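Início | Quem somos | Oficinas | Vagas | Contacto

Procura-se: pessoa para a cozinha e a mesa comprida da Zasham
Junho - por Radwa Sqalli

Olá! Estamos à procura de alguém para trabalhar connosco na Zasham, e desta vez resolvi ser eu a escrever o anúncio, que o último saiu tão formal que só responderam pessoas de fato e gravata (uma simpatia, mas queriam um escritório e nós temos um fogão).

A Zasham é uma casa de refeições partilhadas. Quem vem sentar-se à mesa não escolhe o prato nem o vizinho do lado. Servimos almoços de segunda a sexta, fazemos oficinas de cozinha ao fim da tarde e, à quinta-feira, temos o jantar Bokadon, que é o nosso dia grande: pratos de colher, pão feito cá e 88 lugares quase sempre tomados. Eu trato da sala e das inscrições. A Kavitha Kartha manda na cozinha, e manda bem. Foi ela que começou isto tudo, com um caldeirão emprestado e uma lista de vizinhos com fome.

O lugar que abrimos é de ajudante de cozinha e de sala, as duas coisas misturadas. De manhã vais estar a descascar, cortar, pesar lentilhas, provar (muito), e por volta do meio-dia passas para o lado de cá, a levar travessas e a explicar a alguém que sim, o molho leva amendoim. À tarde arruma-se, faz-se a encomenda do dia seguinte ao Naidu, que nos traz os legumes, e depois há quem vá para casa e quem fique a conversar. São cinco dias por semana, das 8 às 16, menos à quinta, em que entras mais tarde e sais mais tarde por causa do jantar.

Não peço curso de cozinha. Peço que saibas usar uma faca sem nos assustar, que consigas estar de pé umas boas horas e que gostes de gente, incluindo a que chega mal-disposta. Se falares mais do que uma língua, óptimo, aqui ao almoço ouvem-se várias ao mesmo tempo e há dias em que me perco em todas. Se nunca trabalhaste numa cozinha mas cozinhas em casa para muita gente, escreve na mesma! A última pessoa que contratámos vinha de uma papelaria e hoje faz o melhor arroz da casa, para grande irritação da Kavitha.

Também precisamos que tenhas alguma paciência para listas. Alergias, validades, quem paga hoje e quem paga no fim do mês. Tudo isso vive num caderno azul e o caderno é sagrado. 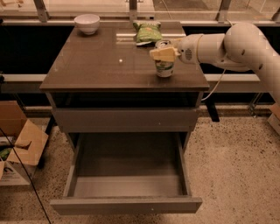

Uma taça branca e qualquer coisa para petiscar.

O que damos em troca: contrato desde o primeiro dia, almoço todos os dias (e jantar à quinta), folga ao sábado e ao domingo, e um subsídio de 200 euros por ano para gastares em formação à tua escolha. Pode ser um curso de pão, de fermentados, de francês, ninguém te vai pedir relatório. O ordenado falamos na conversa, mas fica já dito que é igual para todos os que fazem este trabalho, tenham entrado ontem ou há anos.

A conversa é comigo e com a Kavitha, à mesa, com sopa à frente. Depois, se as duas partes gostarem, combinamos uma manhã de experiência, paga, para veres o ritmo e nós vermos como te mexes ao lado do forno. Costuma haver música e a escolha vai rodando, portanto vem com opiniões.

Ah, e uma coisa à parte: para quem não procura emprego mas tem vontade de aparecer, abrimos inscrições para o Nemari, o nosso grupo de receitas de família. São oito pessoas, juntam-se uma vez por mês, e cada uma traz um prato que aprendeu com alguém e a história que vem com ele. Não se paga nada, os ingredientes são por nossa conta. No grupo anterior chorou-se por causa de um pudim - eu incluída - e aprendemos três maneiras diferentes de fazer grão, todas defendidas com unhas e dentes.

Para te candidatares ao lugar, manda-nos umas linhas a contar quem és e o que cozinhaste na última semana, mesmo que tenha sido ovos mexidos. Currículo só se te apetecer. Para o Nemari basta o nome, um contacto e o prato que trarias. Podes usar o formulário na página de contacto ou deixar um papel ao balcão, a qualquer hora do almoço. Respondo a toda a gente, às vezes devagar, mas respondo.

Até já!
Radwa

Zasham - refeições partilhadas | Contacto | Todos os direitos reservados | Voltar ao topo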